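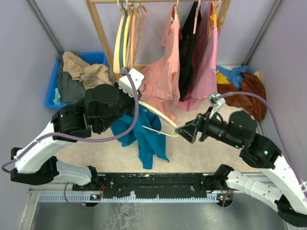
**Re: [cell-planning] Second cell, numbers for the new year**
From: Mbali Rampersad
January 1, 2020

Somkiat wrote:

> Radebe came back before the holidays. They'll hold the price on a second two-arm cell if we sign early, and they'll throw in the Wusis scheduling licence for the first year. Skastimach can do the enclosure. I think we should stop fiddling and order. The garment work is going well and we'll need the capacity by winter.
>
> Somkiat Prasertsri

I've read the Radebe quote twice and I'm still not sold. A free first year on Wusis is a second-year bill, and I can't find the second-year price anywhere in the PDF. Can somebody ask them for it in writing? I'd also like to know what "early" means.

On capacity, the Lonotton order is 200 garments a shift. I'd want to see the cell we already own get through 24 in a row, mixed types, before we budget as if two of them will do the lot. "Going well" isn't a figure I can put in a spreadsheet. 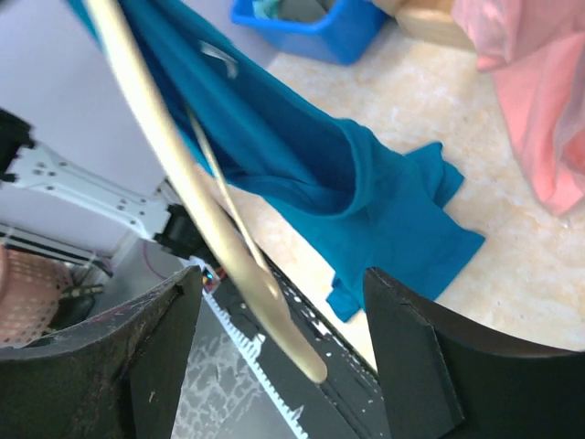

Spares are the line I'd fight over. Somkiat's sheet has $215 for the whole year, for both cells, and that looks to me like somebody's guess from December. Fingers do rough work. They close on smooth, glossy plastic hangers like the cream one, with a teal garment bunched up right behind it, and the one on the left already has a tiny pale scratch on its inner face. It may mean nothing. But I'd like a price per pair and a lead time from Radebe, and I'd sooner carry a spare set on the shelf than wait on a courier.

Same goes for cables. They quote $845 for a "cable management kit" with no parts list. What's in it? If it's clips and sleeving we can buy that ourselves.

As for Skastimach, their enclosure is fine by me, but the freight is listed as "at cost" and I've been caught by that before. Get a ceiling on it.

My vote is to put off signing, run the mixed batch on the present cell and redo the sheet with real spares in it. If Radebe's price won't survive the wait, I'd wonder how firm it was to begin with.

Mbali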